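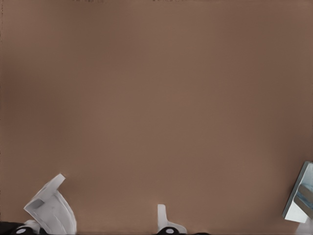

Wrist camera view in simulation: Clamo two-finger gripper, white fingers, nothing held.

Clamo Two-Finger Gripper, Evaluation Set
Item 677
Maker: Mesari

The Clamo evaluation set is for teams who want to compare grippers before they decide on one for their arm. It includes the gripper with white fingers, one spare pair of fingers, the flange plate and the simulation model. The model can be downloaded before the hardware arrives, so you can test your camera position early.

Weight with flange: 700 g
Full opening: 71 mm
Loan period: 30 days
Connection: one cable, power and data together

Notes from our comparison
We tried Clamo against the Coste parallel gripper, with the same arm and the same controller. Coste closes faster. With Clamo it was easier to place the fingers at thin edges, and changing a finger needs only one screwdriver. The Coste fingers are dark, and on our dark mat we had difficulty to see the tips in the camera view.

Please check the firmware of your controller before you order. Versions from before January do not read the finger position correctly.

Evaluation sets are sent from Brasbridge. The return label is inside the lid of the case.

Page updated October 12, 2022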